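Wanted: people who can't stop writing letters (and a few who've never started)

Right, so I'm looking for letter writers again! If you've ever stood in a stationery shop stroking the envelopes, please keep reading, and if you haven't sent anything but a birthday card since school, keep reading anyway.

I run a little postal exchange called Flestumo. You get paired with a stranger, you write to each other on paper for one winter, and with your permission I put a few of the best letters into a printed book the following summer. The last one was called Plena and ran to 220 pages, which was far too many for the staples I'd bought, so this year we're having it properly bound.

I need 30 new people to start in September. You can live anywhere the post goes. You need to be over eighteen and able to write in English, though it doesn't have to be good English, and spelling mistakes stay in if your letter goes in the book (mine certainly do).

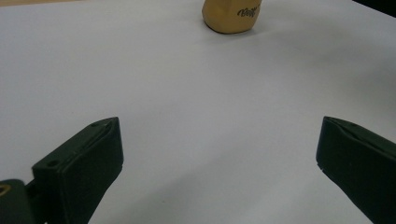
What would you be signing up for? One letter every fortnight, more or less, from September to the end of February. I don't mind how long they are. Some people manage half a side about the neighbour's hedge, and Agnese Dambrauskienė once sent her partner eleven sheets on how her grandmother made soup, with a correction in the next post. Handwritten is lovely but typed is fine too, especially if your handwriting is like my brother's.

I do the pairing myself, at the kitchen table, with all the forms spread out and a pot of tea going cold. Tell me what you like, what bores you and whether you'd enjoy someone who argues back. Xóchitl Chávez asked for "anyone who knows about moths" and I found her one! They still write.

Money. It's free to join but you pay for your own stamps. If your letter is picked for the book you get 2 copies, and I'm printing 700 this time, so there'll be spares to buy for your aunties at cost price. If stamps are a worry, say so on the form and I'll post you a book of them, no questions.

Your address only goes to me and your partner. If it isn't working out, drop me a line and I'll swap you.

To apply, send me a letter (of course). One side of paper, telling me the last thing that made you laugh out loud, with your name and address on the back. Post it to Flestumo, care of Zariņš Books, Cloltitz, and mark the envelope "Winter Letters". I'll write back to everyone by the end of August, even if we're full.

Oh, and please don't use glitter. I'm still finding last year's in the toaster.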